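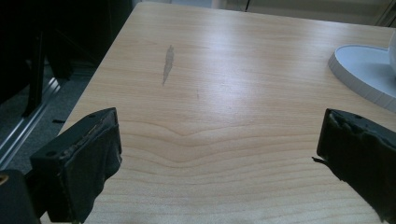 Figure 4.1 Grain lines and a grey mark on a pale wooden table top.

Chapter 4: Table Tops and Their Care

A table top takes more wear than any other part of a table. Cups, keys, bowls and elbows all rest on it, and most marks begin there. In this chapter we look at how to read a wooden surface before cleaning or repairing it.

Start with the grain. Straight lines are easy to follow with a cloth. Where the lines bend into waves, follow the main direction of the board - the curves are only pattern and cannot be felt by hand. Then look across the top at a low angle. Glare hides pale marks, so move to the other side and look again.

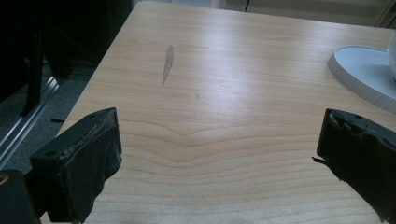 What should be tried first on a grey mark?
A soft cloth wrung out in plain water. Wipe along the grain, dry the place, and wait 15 minutes before judging the result.

Marks that stay after wiping may lie in the finish or in the wood below it. Sanding comes last, and a thin veneer may not stand it at all. Birgit Thiele's workshop notes, used in section 4.3, list 30 common marks and the treatment for each.

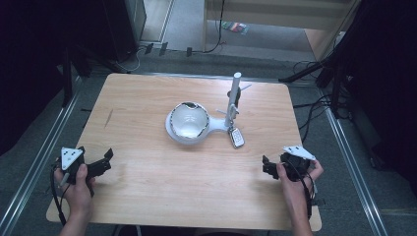 How can a bowl be kept from scratching a table?
Put felt or a mat under it, and lift the bowl when moving it. Grit caught beneath the base does most of the damage.

4.1 Solid wood and veneer

Solid wood is the same material all the way through. Veneer is a thin sheet glued to a core.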